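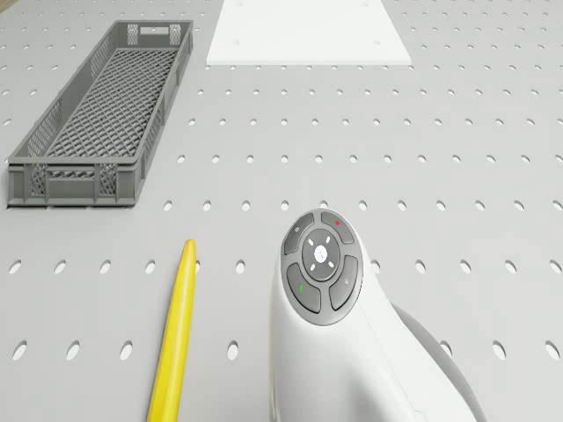
Re: Hillberg kitchen – what goes on the June list

On February 13, 2026, Vivon orders wrote:
> The Griser urn is 220 with the tap, without it less.
> Do we want it before June or can it wait?

It can wait. The old one still pours, and the hall is only let for 19 evenings before then.
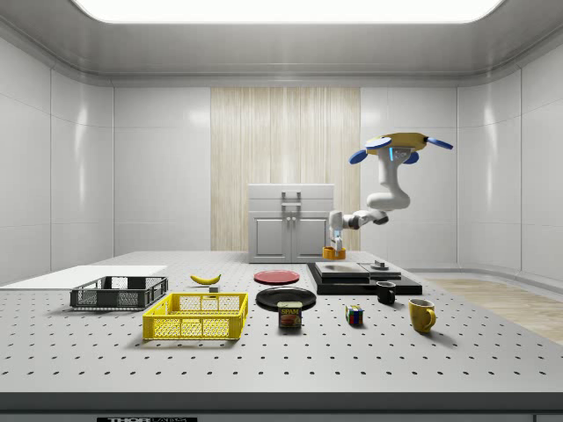 Posted by Hubáček, hall bookings

Crockery is the bigger problem. We are short of side plates again – please bring back any that went home after the supper. I would put the money there first and keep some 1325 for the floor.
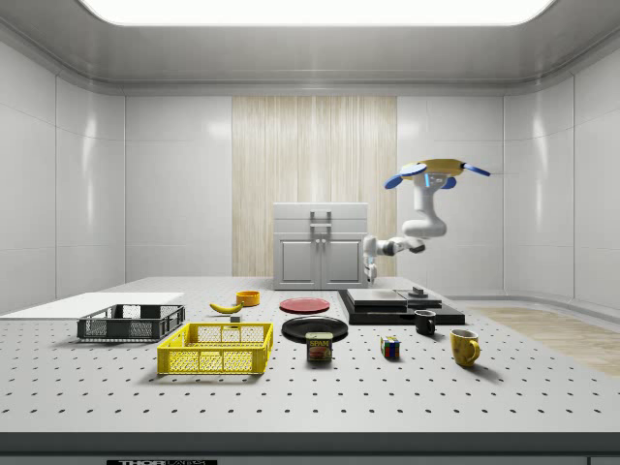 Cabinet with drawer and two doors.

Shelf liners: 3 rolls, same as last year. Send other items to the list by Monday.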